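Girkport Public Library District
@girkportlibrary

1/ The Girkport Public Library District will change its borrowing rules and branch hours in December. This thread sets out the main points for cardholders. The full notice is posted at the front desk of each branch.

2/ Overdue fines on books, magazines and audiobooks end for all cardholders. Existing overdue fines on 2,057 accounts will be cleared automatically. Cardholders do not need to call, write or visit a branch.

3/ Charges for lost or damaged items remain in place. An item is treated as lost 32 days after its due date. If it is returned in usable condition after that date, the replacement charge will be removed from the account.

4/ The limit on items checked out at one time rises to 50 for adult cards. The limit for children's cards stays the same. Parents and guardians who would like a different limit on a child's card may ask at any desk.

5/ Holds will be kept on the pickup shelf for seven days. Notices will go out by text or email, according to the choice on file. Please check that your phone number and email address are current.

6/ Hours: the Main Library will open at 9 a.m. and close at 8 p.m. on weekdays. The Jalby Branch will close at 6 p.m. The book drop at Jalby stays open overnight. The book drop on Conneely Street is closed until the sidewalk work is finished.

7/ "Many residents stopped using their cards over small balances," said Library Director Nuala Phelan. "We would like them to come back, and we would like our books back as well."

8/ The Board of Trustees approved the changes at its last regular meeting. Trustee Kieran Cullinane asked for a written report on return rates after the first six months. That report will be made public.

9/ Interlibrary loan requests are still free. Requests for out-of-state items may take longer over the holidays, and renewals on those items are set by the lending library.

10/ Reading lists for teens and adults have been updated for the winter. New nonfiction titles cover local history, home repair, personal finance and technology. Printed copies are available at both branches.

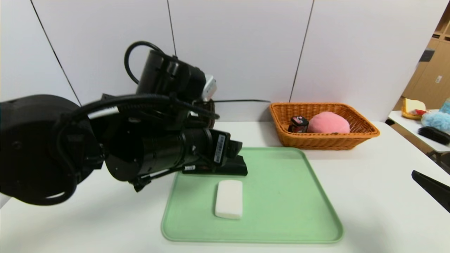
Photo: Soledad Achterberg / Girkport Public Library District

11/ The Local History Room will be open by appointment only during December. Appointments may be made with Peadar Dunne at the Main Library. The map collection, which holds 2,000 sheets, can be viewed on the same terms.

12/ Questions about an account should be sent by direct message or made in person. Please do not post card numbers in replies.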